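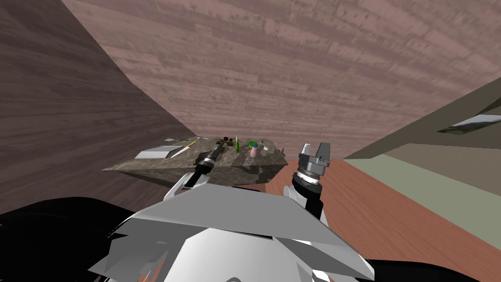
Can old floorboards be put up on an inside wall without being planed first?

In most houses they can, provided the boards have been cleaned, checked for nails and left in the room long enough to settle before anyone starts fixing them.

DRESELL OPENS RECLAIMED BOARD SERVICE FOR HOMEOWNERS IN HESTVILLE

Dry storage, sorted lots and plain written guidance offered to households from October

HESTVILLE – Dresell, the building materials supplier, will open a reclaimed board service at its Hestville yard in October. The service will sell sorted and cleaned wooden boards taken from buildings in the region, in quantities suited to a single room, and will give each buyer written guidance on storing, fixing and finishing them.

Until now the company has sold reclaimed wood only to contractors, in full loads. Households that asked for smaller amounts were referred to salvage dealers, where lengths and thicknesses are often mixed and the moisture content of the wood is seldom known. Under the new arrangement, boards will be sold in lots tied by thickness and width, and each lot will carry a tag giving the kind of building it came from, the type of wood where this can be established, and the moisture reading taken on the day it was tied.

The opening stock amounts to 900 lots. Most are softwood floorboards from houses and small workshops. A lesser quantity is wall and ceiling boarding, which is thinner and is offered at a lower price. Oak and other hardwoods will be listed separately as they become available, and Dresell does not expect to hold them at all times.

How the boards are prepared

Boards arrive at the yard as they were lifted. They are brushed and passed under a metal detector, and nails and screws are drawn by hand. Boards with live insect damage are rejected at the gate and do not enter the store. Old exit holes with no sign of present activity are accepted and noted on the tag.

The boards then stand in a heated store until their moisture content is suitable for indoor use. Time in the store varies with thickness and season. No surface is planed unless the buyer asks for it, as many customers wish to keep saw marks and worn edges. Planing can be ordered on one face or both, and is charged by length.

Painted boards are handled apart from the rest. Any paint from an older building is tested for lead before the boards are cleaned, and boards with a positive result are not sold to households. Customers who already own painted boards and plan to reuse them are advised to have the paint tested before sanding or scraping.

Guidance for buyers

A printed booklet of 31 pages will be supplied with every order at no charge. It covers measuring a wall, allowing for waste, setting out joints and working around sockets and window frames. The booklet was drafted by the Hestville yard staff and revised after a trial with 210 households, each of which boarded at least one wall using an early version.

The trial led to several changes. The section on measuring was rewritten, after a number of households ordered too little wood by leaving out the short offcuts lost at corners. A new page on sloping ceilings was added. The advice on resting time was made firmer: boards should lie flat in the room where they will be used for 168 hours – one full week – with thin strips between the layers so that air can reach both faces. The heating should be kept at its normal setting throughout.

The booklet also deals with walls that should not be boarded. Outside walls with a history of damp come first on that list, and readers are asked to find and repair the cause before covering anything. Boards should also be kept clear of stoves and flues by the distance given in the appliance manual or the local building code, whichever is greater. 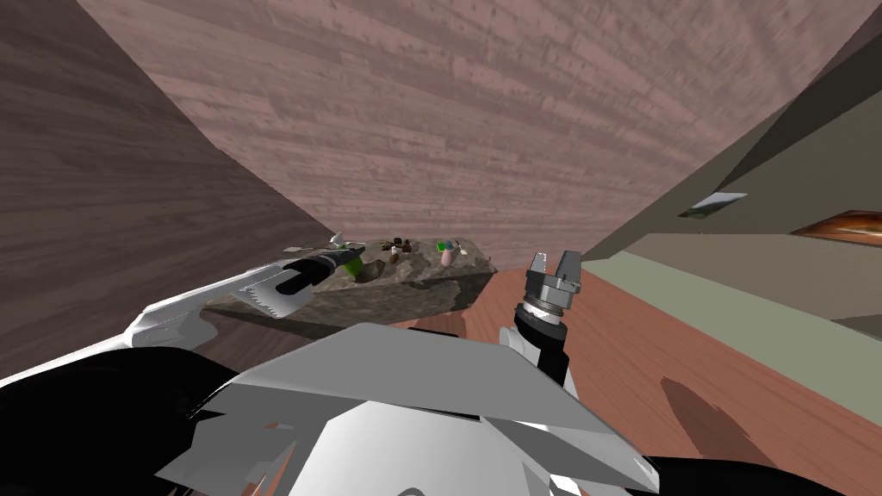

Krajčí, asked to read the booklet before printing, replied that the pages on fixing were sound but that the question of board direction deserved more space, as "a low room boarded crosswise and the same room boarded upright are two different rooms to live in." The remark was accepted. Two pages on direction have been added, with a note that upright boards need horizontal battens behind them and that this work should be allowed for in the budget.

Finishes

Dresell will stock one finish alongside the boards at the start. Plistasus is a clear oil for interior wood, supplied in small and large cans, and is meant for walls and ceilings only. It is not recommended for floors or for surfaces where food is prepared. Two thin coats are usual on brushed boards. Sawn faces take up more oil, and a third coat may be needed on very dry wood.

Customers are free to use other finishes or none. Unfinished boards will darken or fade depending on the wood and the light they receive, and places behind pictures and furniture will keep their earlier color. The booklet suggests leaving a sample board in the room for some weeks before a decision is made. Oily rags should be laid out flat outdoors to dry, or kept under water in a closed metal container, before they are thrown away.

Orders and collection

Lots can be viewed and reserved at the yard from the opening day. A reserved lot will be held until closing time on the following Friday. Delivery is available within Hestville and the neighboring townships, and the fee depends on distance and on the length of the longest board in the order. Customers collecting their own boards should bring straps and a vehicle able to carry the full length, as boards are not cut at the loading area.

Unused boards may be returned for a refund if they are uncut, unfinished and still dry. Offcuts are not taken back.

Households with boards to sell may also contact the yard. Staff will need photographs of both faces, the thickness measured at a broken or sawn end, and the age of the building if known. Dresell does not lift floors and cannot give a price for boards that are still nailed down.

About Dresell

Dresell supplies timber, sheet materials and insulation to builders and households. The Hestville yard is its main site for reclaimed wood. Copies of the booklet for press use, and a list of the opening stock, may be requested from the yard office during business hours.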